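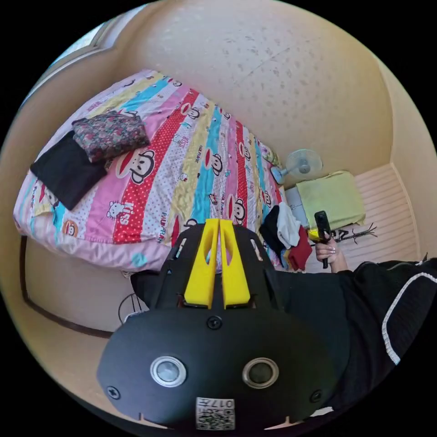 What is happening to the old grain store at Kirport? The outer walls are being kept and 144 flats are being built inside and on top of them, with the first residents due to move in next January.

July 12, 2026

Print this article | E-mail this article

Shares 198 | Comments 33

Work has started on the conversion of the Stana grain store, the long brick building on the north quay at Kirport that has stood unused since the flour mill next to it closed. The developer, Condau, took over the site in the spring after two earlier schemes fell through. Its architects are Sjöberg, whose previous work in the town includes the bus station roof and the extension to the music school.

The store was built in stages and its floors do not line up. The eastern half has low ceilings and thick timber posts, while the western half, which was rebuilt after a fire, has a concrete frame and much taller storeys. Earlier plans dealt with this by taking everything out and putting in new floors from end to end. Sjöberg has kept the two sets of floors and joined them with half-flights of stairs and two new lifts that open on both sides.

"It is a slower way to build and the drawings are harder to read," said Szu-yu Shih, the project architect. "The posts in the east half are in good order. We tested every one of them and replaced very few."

Most of the flats will have one or two bedrooms. On the upper floors, where the old loading doors are, there will be larger family homes with balconies set back inside the wall. The doors themselves are being repaired and will be fixed open as shutters.

Sleeping areas have been placed on the side away from the quay road, which carries lorries to the ferry from early morning. In the smallest flats the bedroom is separated from the living room by a sliding wall with a glazed strip at the top, so that daylight can reach both. 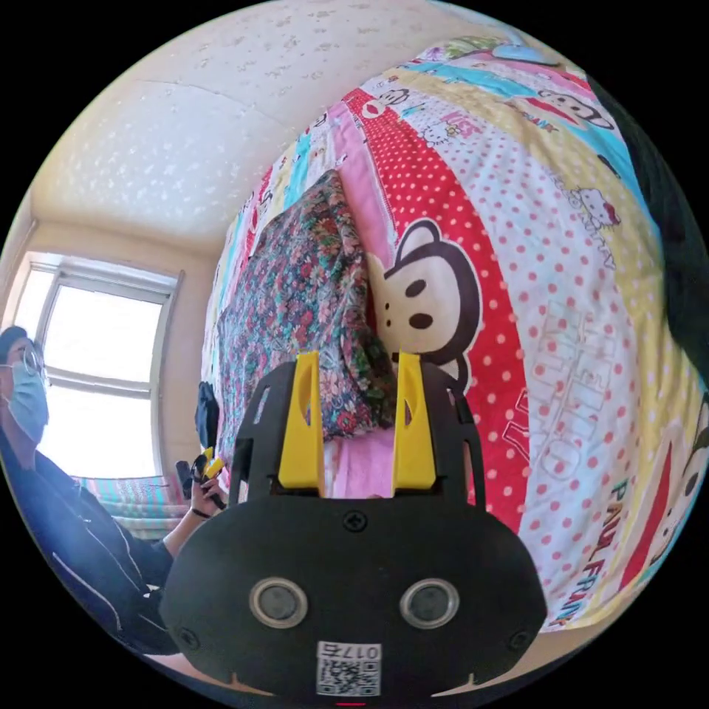 A hand-held gripper with two yellow fingers. The label carries the number 0175.

The new rooftop storey is the part of the scheme that drew most objections when it went before planners. The first version was clad in dark zinc and stood level with the brickwork below. Several people living in the terraces behind the quay wrote to say it would look heavy and would block their view of the harbour mouth. The revised version is lower, stands back from the edge and has a pitched roof.

Fiorella Grasso, who lives in Salt Row and spoke against the first design, said she could live with the second. "I would still prefer it without the extra floor. They did come back with something smaller, and the lower parapet means we keep the lighthouse."

Condau says it needs the extra floor to pay for repairs to the brickwork, which has been damaged by salt and by hard cement pointing put in some decades ago. The pointing is being cut out by hand and replaced with lime mortar. Bricks that cannot be saved are being swapped for ones taken from an internal wall that had to come down for the lifts.

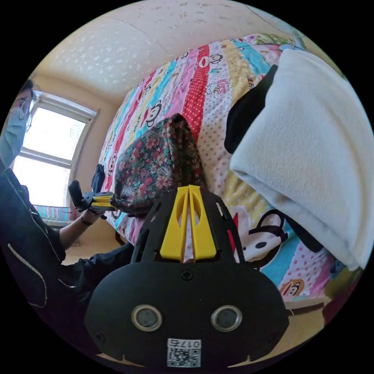 The courtyard side of the building will look quite different from the quay side. Here the old wall had already been lost, and a plain rendered one was put up in its place when the mill bought the store. Sjöberg intends to cover it with glazed clay panels in several colours, arranged in long strips of uneven width. The effect is close to that of the patchwork quilt in the picture, where strips of red, pink, yellow, light blue, turquoise and white are set against each other, although the panels will be plain and will not have polka dots or cartoon monkeys on them. The colours were picked from samples left outside on the quay through the winter to see how they looked in wet weather and low sun. Two greens were dropped at this stage.

The panels are being made to order and will be hung on metal rails, leaving an air gap and a layer of insulation behind. Any panel can be lifted off and replaced on its own. A test section 84 panels in size has been put up beside the site office and can be seen from the footpath.

Heikki Kuusisto, site manager for Condau, said the wall would go up last. "The scaffolding on that side has to stay until the roof is finished. People should not expect to see any colour before the autumn."

Heating will come from pumps that draw on the harbour water, with the plant housed in the old weighing room. The pipes run through the tunnel that once carried grain from the quay into the store. Engineers had expected to have to dig a new trench across the road and the road closure planned for June was cancelled once the tunnel had been surveyed and found to be sound.

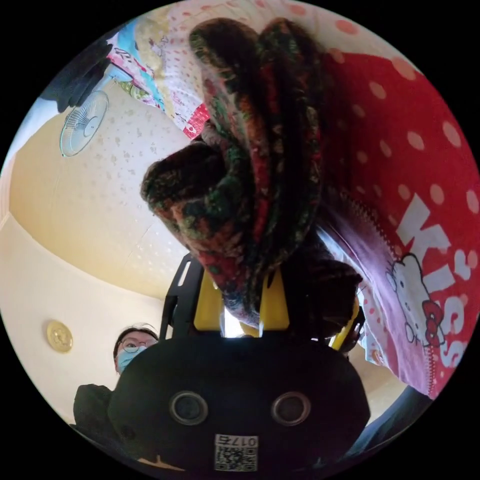 Round lenses side by side on the black housing of the gripper, above a small QR code sticker.

The ground floor is reserved for shops, a nursery and a public room that can be hired by the hour. The nursery will have its own entrance and a walled yard facing south. Michalis Lazaridis, who runs the bakery on the corner of Mill Lane, has signed for one of the shop units and plans to keep his present premises as well. The remaining units will be let from the autumn.

Parking was cut back in the revised plan. There will be spaces for over 33 cars, most of them in the former mill yard, and a covered store for bicycles under the eastern stairs. The town has agreed to move the bus stop on the quay road closer to the main door. It has also asked for a wider pavement on the bend, where the kerb now comes very near to the wall.

One thing still to be settled is the hoist tower at the western end. It is too narrow for a flat and its ladder does not meet present rules. Vilja Pelkonen, the town's conservation officer, wants the winding gear left in place and the tower opened to visitors a few times a year. Condau has offered to repair the roof and windows but has not yet agreed to public access. The two sides are to meet again before the summer break.

The quay footpath will stay open during the work, with a short diversion behind the fish market when deliveries are being made. Drawings of the scheme are on show in the entrance hall of Kirport library, and written comments on the pavement and the bus stop can be handed in at the desk there until the end of the month.

Print this article | E-mail this article

Search this site: Enter keyword Go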